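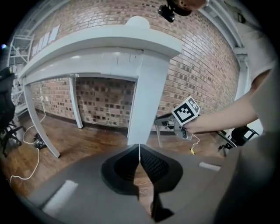

The Brick Room at Ellwood - Gallery

Ellwood is a former storage building in Golludholm, and the brick room sits on its ground floor. It is let by the day or by the month as a work room. Timo Lammers put this page together for people who want to see the place before they write to us.

The room measures 200 square feet. The ceiling beams and pipes are painted white and have been left exposed. The wall is red-brown brick with darker bricks mixed in, and it has never been plastered. The floor is polished wood planking. Please use the felt pads under anything heavy.

The white table stays against the brick wall. It is an old one from the Fasora workshop and the front edge has scuffs and a few fine cracks, which we have left as they are. The top was repainted in December. It carries up to 96 pounds, so printers are fine and engine parts are not.

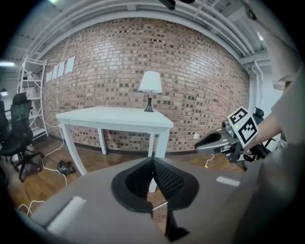 The lamp with the white shade belongs to the room and takes a standard bulb. Daylight is good until about 4:00 in the afternoon, and after that most people want the lamp on.

Shelving is white metal with cross-bracing. Tenants by the month may leave things on it overnight - day tenants may not.

Office chairs are black, on casters. The one with the mesh headrest is the better choice for a full day at the desk.

Paper can be taped to the brick. Use the low-tack Nostar tape from the drawer in the hall and take your sheets down when you leave.

Outlets are low on the wall, near the floor. Bring an extension cord if you work in the middle of the room.

The rent is 400 a month or 89 for a single day, heating included. Keys are picked up at the Ellwood front desk.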